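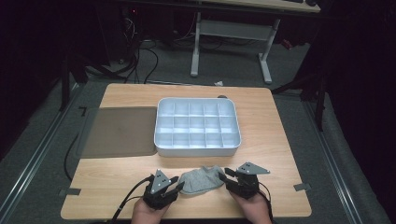
*Two hand-held grippers, one gray sock (we think) and an empty tray at the sorting table.*

Happy New Year, everybody! It's January 2, 2021, the building is blissfully quiet, and I promised back in August that I'd write up our house rules for recording demonstrations before they turned into folklore. So get a coffee. This one is for the people who hold the grippers, the people who check the recordings, and anyone at Waretti who has ever asked me why I keep fussing over bits of tape.

A bit of background first. When we began the laundry sorting work with Plustham, we had one page of rules, and most of it was about logging in and out. Everyone folded and placed things their own way, and I figured variety would be good for the robot. Some of it was! A lot of it was plain sloppiness, though, and we paid for it. Of the first 497 recordings we went back through last fall, 109 had to be thrown out. I did a good chunk of that review myself, with a sandwich in one hand, and I can tell you that most of the bad ones went bad before anybody touched a sock.

So the new rules start with the table.

**Set the table before you pick anything up**

The tray and the mat go side by side, touching, with the mat on the left. Check them against the marks on the wood. If a mark is peeling, stop and replace it, and put the new one exactly where the old one was (please don't eyeball it, I beg you). The tray starts empty. Every cell. I've found a paper clip in there more than once, and it's amazing how much a stray paper clip can bother a person at the review stage.

Phones, mugs, pens and snacks live somewhere else. I know, I know, it's a nice flat surface.

**Know where your cables are**

This is the rule I'd keep if I could only keep one. Each gripper has a cable coming off it, and those cables are going to cross the table edge somewhere. Let them hang down on the side of the hand that's using them, with enough slack that you can reach the far side of the tray and not feel a tug. Do a slow practice reach before you start. If the cable drags your wrist back, you'll make up for it with your shoulder without noticing, and then we've got a recording of somebody fighting a cord.

The same goes for the floor. Between the rails, the tripod legs and the cords near the equipment, there's plenty to catch a foot on. Look down before you step in, and walk around the outside of the rails if you're carrying anything. Two people can be in the area at once, and only one of them inside the rails. Garrido's site has the same limit and they've been stricter about it than we have, so that's me eating a little crow.

**Start open, start low**

Jaws open, hands close to the near edge of the table, item between the two grippers. Hold still for a moment, then go. I used to let people start from wherever was comfortable, and the result was a whole pile of recordings where the first second was just arms drifting in from somewhere. A common starting pose makes the review so much faster, and new people pick it up in five minutes.

Keep the plates on top of the grippers clean and don't cover the dots with your fingers or a sleeve. If a plate feels wobbly, don't press it back down and hope. Put the gripper aside, write it in the log, and take the spare.

**Rumpled is fine**

We had a long argument about this one – longer than it deserved, probably. Some folks wanted every item laid out flat so the recordings would match each other. Real laundry doesn't come that way, so I pushed for dropping each piece on the table and leaving it how it lands. That's the rule now. Crumpled, folded over on itself, whatever. The one exception is an item that lands on top of the tray wall, which you can pick up and drop again.

And no smoothing it out with your fingers between takes! If it needs smoothing, use the grippers and let that be part of the recording.

**Mistakes stay in**

If you drop something halfway to the tray, pick it up with the gripper and carry on. Mark it "recovered" in the log and keep going. If it ends up on the floor, end the recording, mark it "dropped," and start over. Please don't delete anything on your own. I'd much rather look at a clumsy take with an honest note than wonder why the numbering skips.

**Take the break**

A session is 17 minutes, then you hand the grippers over or set them down. That number came out of a lot of grumbling about sore thumbs and I'm not reopening it. The grippers don't feel like much when you pick them up, but holding both of them out over a table gets old fast. If your hands hurt before the time is up, stop early. You don't need to ask.

**What's still open**

I haven't settled what we do about curtains. Right now the rule says "closed," and I think it ought to say how closed, with a mark on the floor at each side. Broneo sent over the wording they use, and it's good but runs to a page and a half, so I'm trimming it. Lighting over the table will go in the same section. I'd also like a proper rule on item colors, as light things in a white tray are a pain to check, but I want to look at more recordings before I write anything down.

The full checklist will be taped up next to the log, and version 2 replaces everything with my handwriting on it. If you spot a rule that doesn't match how the work goes at the table, scribble on the sheet and I'll pick it up when I do the next round of edits.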